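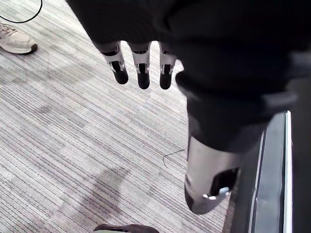

May 24, 2023

Floor pickup, second week. Issa Hattar on the stop button, me on notes and resets.

Question is still the one from the Grevcombe meeting: can the hand do the end-of-day floor tidy in a carpeted office by itself, or do we keep telling them to wait. Their list is pens, bottle caps, cable ties, scraps of wire, socks (they have a nap room), paper cups. A cleaner does it before vacuuming and takes a few minutes.

Cups and socks: fine. Socks went in the bin every time this morning, including the balled-up one. Cups get dented if the thumb closes first. Changed the order so the fingers touch and then the thumb comes in. Better. Left it that way.

Pens: mixed. On the bare floor by the door the hand rolls them away. On carpet they stay put and the pinch works if the pen lies across the fingers. If it points along them the planner turns the wrist, runs into the joint limit and gives up. Wenceslao says the limit in the config is tighter than the real one. He will check it against the drawing before anybody edits it.

Thin stuff is where we lose. Short bits of wire on the striped carpet are hard for the detector. The stripes run diagonally and a bent wire looks like one more edge. With the threshold down at the Broltix default it finds wires everywhere. With it up it finds none. Tried 9 settings, kept a log, no setting I would defend to a customer.

When I typed in the position by hand the grasp still failed more often than not. The fingertip pads are too round for something lying flat in pile. They press it in and slide over. A person uses a fingernail. Jeltska sells a tip with a hard edge, 200 a set, need to ask if it fits our fingers. Issa would like to try a bit of shim glued on first. OK with me as long as it is on the spare hand.

Shadows: the arm and hand put a soft one right across the work area with the ceiling lights on. Detection scores drop inside it. Turned off the row behind the arm and scores came back up. Can't ask Grevcombe to do that, so the training set needs more frames with the shadow in them. We have 2000 labeled, nearly all taken with the arm parked. My mistake when I planned the capture.

Sleeve: the black fabric over the wrist sags when the hand points straight down. Add a second tie above the wrist and recheck clearance to the thumb.

Feet: we both stand too close. Mark a line with tape and stay behind it during runs.

Time per item is still slow. Most of it is the look-again step after each grasp. Tried skipping it for socks and had no misses, so it could be set per object.

What I would tell Hovland if they asked today: soft and bulky things on carpet, yes, with someone in the room. Small flat things, no. September for the wires looks optimistic to me.

To do
Wenceslao: wrist limit, then rerun pens, 2 orientations
Issa: shim on spare hand, tape line
Me: email Jeltska, capture plan with arm down, second sleeve tie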